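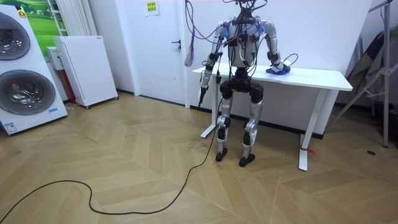 A reader writes that the Groen work table looks fine against a wall but that anything on legs that thin must shake as soon as it is pulled out into the room, and asks whether the load rating on the box means anything in normal use.

It is a fair question, and the short answer is that the load rating is conservative and the side-to-side stiffness is average. The long answer takes up most of this review.

Groen Work Table, long version, white/white
Bought new through Cuten, delivered flat
In use since August

What it is

The Groen is a plain rectangular table: flat white top, thin white metal legs, no drawers and no shelf. The long version measures 1845 mm along the front edge on my tape, which agrees with the sheet in the box. Table weight is listed as 19 kg. I can move it alone by lifting one end and walking it around, though carrying it through a doorway is easier with two people.

Groen rates the table at 100 kg evenly spread. The sheet gives no figure for a load at one point or for a load near the edge, and those are the figures most buyers of a table this long need.

Assembly

The top comes with threaded inserts already fitted. The legs bolt on from below. There is a hex key in the bag, and it is too short to tighten the bolts properly once the leg is in the way. I used a longer key from my own set.

Two points the sheet leaves out. Start every bolt by hand before tightening any of them; the holes in the leg brackets have little play, and if one bolt is run all the way in first, the next one will cross-thread. Tighten everything a second time after a week. On mine, the bolts at one end had loosened enough to take most of a quarter turn. They have held since.

The top should lie face down on a blanket during all of this. The cardboard sheet supplied for the purpose is smaller than the top and slides.

The top

The surface is smooth and slightly matte. Under an overhead light it reflects a soft patch with no clear outline, and that is easy on the eyes over a long session. Pencil wipes off with a damp cloth. Ballpoint needs rubbing alcohol. Permanent marker came off with alcohol as well, except for one line left overnight, which is now a faint gray and will stay.

Scratch resistance is acceptable. Dragging a steel ruler flat across the surface did nothing. Dragging the corner of the same ruler left a mark that can be felt with a fingernail. Anyone working with metal parts should put down a cloth or a mat. I keep one on the table all the time and have stopped thinking about it.

The edges are the weak part of the top. The corners are close to square, and a light knock from a vacuum cleaner has chipped the finish at one of them. The chip is small. Groen does not list touch-up paint, and appliance paint from a hardware store came out noticeably yellower than the table.

Load and sag

I put a straightedge along the front of the top and measured the gap at mid-span. With nothing on the table there was no gap I could measure. With 30 kg of bagged sand at the center, it opened to two millimeters. I left the sand in place overnight, and the reading in the morning was the same. After the sand came off, the top returned to flat within what I can measure.

I did not test to the full rating. For paper, tools, a monitor, a sewing machine or sorted parts, the top has plenty in hand. A heavy vise at mid-span is a different case, and I would place it over a leg or buy a proper bench.

Stability

Now to the reader's question. Vertical stiffness is good. Pressing down hard on a corner moves nothing. Pushing along the length of the table, at the height of the top, produces a small sway that stops quickly. Pushing from front to back produces less.

Against a wall, with the back edge just touching, the front-to-back movement is gone for practical purposes and the lengthwise sway is reduced by friction. Pulled out into the room, the table can be felt to move when someone erases hard or saws something by hand. Typing does not disturb it. I would call the movement normal for a long table with thin legs and no cross brace -- noticeable, and tolerable for light work.

An Imeck table I used before this one was stiffer lengthwise. It had a bar between the legs at shin height, and I hit that bar most days. Given the choice again I would take the Groen, with its slight sway and clear leg space.

On a laminate floor

My testing was on light tan laminate in a herringbone pattern. This matters more than it sounds. The boards run at angles to the table, so a foot that slides will cross a joint almost at once, and any grit under the foot gets dragged into the seam.

The feet supplied with the table are hard plastic. They slide easily and they leave marks. The floor had scuffs before the table arrived, and I can't say which of the later ones belong to it, but I have seen a fresh dark streak directly behind a foot after moving the table, and it wiped up only in part.

I fitted Grineo felt pads. They stop the streaks. They also make the table easier to shove, and on a smooth floor that raises the total movement when leaning on it. Rubber pads from the same maker hold the table in place better but left a slight ring on the finish after some weeks. Felt is the better choice if the table stays at a wall, and rubber over a thin mat if it stands free.

The feet thread in and out for leveling. The range is short. It was enough for my floor, where one corner was low by the thickness of a coin.

Legs and finish

The white finish on the metal is even, with no runs and no bare spots at the welds. It shows shoe marks. These come off with dish soap. A tag or cable tie fastened low on a leg does not harm the finish, but it does collect dust, and it catches the broom.

Cable management is absent. There are no clips, no tray and no grommet hole. Adhesive clips hold well on the underside and badly on the legs, where there is too little flat area for the pad.

Problems so far

One chipped corner. One permanent marker line. Bolts needing a second tightening. The hex key.

Cuten handled the delivery without trouble, but its listing gives the height to the underside of the top and labels it simply "height." Anyone matching the table to a chair or to a second table should go by the printed sheet from Groen instead.

Recommended for light and medium work along a wall. For hand tools in the middle of a room, look for a model with a cross brace, or check whether the brace Groen sells for the short version will fit. On mine the holes are present in the brackets, but the bar is too short to reach.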